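The quiet season, supposedly

I had been told by four different people that I needed a few days of open space. People who tell you this have usually just come back from some, and they have a look about them, slightly sunburned and very patient. Nusrat Usmani was the worst. She spent a week out past Harkotov last year and came home talking about "the big sky" as if the one over her apartment were a cheaper model.

So I went. I booked two nights at a place called Lunde, which the website describes as a desert retreat and which I would describe as five rooms and a water tank. It cost 181 a night, breakfast included, and breakfast was flatbread and a boiled egg. I'm not complaining about the egg.

My suspicion going in was that open desert is one of those things that people feel obliged to be moved by. You drive a long way, you get out, there's a lot of it, and you have to say something. I've done this at waterfalls. I stood there for a respectful amount of time and thought about lunch.

The drive from Pruromside took most of the morning. The last 40 miles are on a road that the map shows as paved, and I would like a word with the map. Danish Ghauri drove, because it was his car and because he doesn't trust me with the clutch. He has been out this way a few times and kept saying "it opens up in a minute" for well over an hour. Then it did open up, I'll give him that, and we parked and walked out onto the sand.

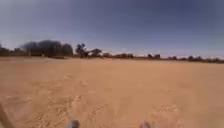

The flats, looking toward the trees.

I think what I like about the view is that it doesn't try very hard. There are no dunes with a perfect curved edge, no camels in a line. Most of what gets posted from this part of the world has had the orange turned up until it looks like a sports drink, and I'd half come to believe that was the real color. It's tan, mostly, with some orange in it.

The other thing I hadn't expected was the trees. I had it in my head that a desert was either sand or it was trees, and that if you could see trees you'd come to the wrong place. There's a big dark clump of them over on the left, and then a tall scraggly one next to a flat-topped one that looks like an umbrella somebody left up. Danish said the flat one was an acacia. He says that about every tree with a flat top, and I couldn't tell you if he was right.

We had an argument, or the start of one, about the two dark square shapes on the right. I said buildings. He said bushes. I've since blown the photo up on my laptop and I still say buildings, but with less confidence than I had at the time. There's also a little white speck at the foot of the big clump that I can't do anything with. Zoom in and it just becomes a larger speck.

Now, the silence. Everybody mentions the silence. Nusrat mentioned it so often that I pointed out she was ruining it. What I heard was the wind in my ears, Danish unwrapping something, and my own shoes. I lasted maybe ten minutes before I started wondering whether I'd locked the back door at home. If there's a deep calm available out there, I'd guess it takes longer than two nights to get at, and I'd want a better mattress than the one at Lunde.

And yet I did go back out on the second morning, by myself, without anybody telling me to. I walked toward the trees for a good while and they didn't seem to get any closer, which annoyed me, so I walked further. I hadn't brought enough water and had to turn around. I'm still a bit sore about that. I would have liked to settle the business with the square shapes.

A few practical notes, for anyone being nagged the way I was. Take more water than you think is sensible. Wear shoes that close, and accept that the sand will get in them anyway; I'm still finding it in the car mat, and it isn't even my car. Don't buy the "desert hat" from the shop in Pruromside, which came apart at the brim on the first afternoon. I also paid for a Pirkel sunshade that folds up small and then refuses to fold up small ever again.

Nusrat wants to know if I was moved. I told her I was dusty. She's already talking about going again in December, when the nights get cold, and she has put my name down without asking. I've said I'll think about it - I want to see the list of what's for breakfast first.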